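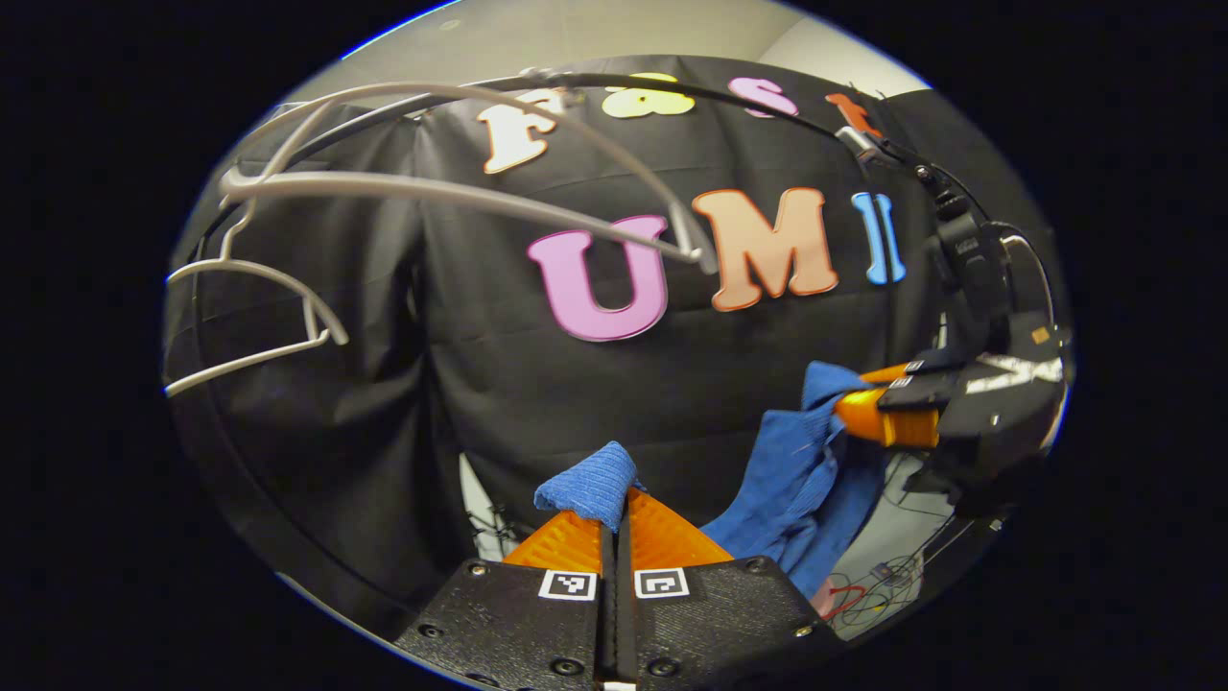

Wie viel Weg braucht ein Finger, damit er Strickstoff sicher hält? Bei meinen gerippten Fingern reichen 3 mm Zustellung nach dem ersten Kontakt, darüber knickt die Spitze seitlich weg.

Sonntag, Werkstatt

Zwei Greifer am Kleiderständer, Aufgabe wie letzte Woche: blaues Strickteil mit beiden Greifern fassen, strecken, auf den Bügel bringen. Der linke hält nur einen gefalteten Zipfel zwischen den Spitzen, der rechte trägt die Hauptlast. Diese Aufteilung bleibt vorerst so. Mit gleichmäßig verteiltem Gewicht hatte ich links mehr Abrutscher.

Finger: der orange Satz ist jetzt der vierte. Material Drosix, 30 % Füllung, Rippen etwas enger als beim vorigen. Der dritte Satz war zu steif, da hat sich der Stoff herausgedreht, sobald ich das Handgelenk gekippt habe. Der neue legt sich besser an. Nachteil: nach längerem Halten geht die Spitze nur langsam in die Ausgangslage zurück. Muss ich messen, bisher nur nach Augenmaß.

Marker: auf jeder Backe einer, schwarz-weiß, quadratisch. Aus dem Abstand der beiden rechne ich die Öffnungsweite. Bei ganz geschlossenen Backen springt der Wert um bis zu 4 Zehntel. Für Stoff egal, für die Schrauben aus dem Projekt Brenton nicht. Vermutung: Spiegelung auf dem Papier, wenn die Lampe von oben kommt. Mattes Etikettenpapier von Asmont liegt hier, ist noch nicht ausgeschnitten.

Schrauben an den Backen nachgezogen, links war eine locker. Schraubensicherung mittelfest wäre sinnvoll, steht seit März auf der Liste.

Hintergrund: schwarzes Tuch, hängt in Falten. Die Schaumstoffbuchstaben darauf bleiben, sie geben der Lokalisierung etwas Kontrast. Ganz ohne Struktur hat die Bahn im Test mit dem Tuch allein nach kurzer Zeit gedriftet. Glattziehen bringt nichts, die Falten stören nicht.

Kabelführung rechts weiter unbefriedigend. Das schwarze Kabel läuft im Bogen über die Halterung und zieht beim Absenken merklich. Zugentlastung aus dem Harasym-Gehäuse probiert, Durchmesser passt nicht. Neu drucken, Innenmaß größer. Die dünnen Drähte am Boden gehören endlich in einen Schlauch.

Drahtbügel: sehr leicht, drehen sich bei jeder Berührung an der Stange weg. Zwei Varianten denkbar: Kerbe in der Stange oder schwerere Bügel. Kerbe verwerfe ich, die Stange wird noch anderweitig gebraucht.

Datenstand: Ziel sind 400 Durchläufe mit Strick, danach Hemdenstoff. Durchläufe mit dem alten Fingersatz werden getrennt abgelegt und nicht gemischt. Benennung der Ordner angepasst, Skript dazu noch nicht.

Offen: Rückstellzeit der Spitzen, mattes Papier, Zugentlastung. Akku vom linken Greifer über Nacht laden.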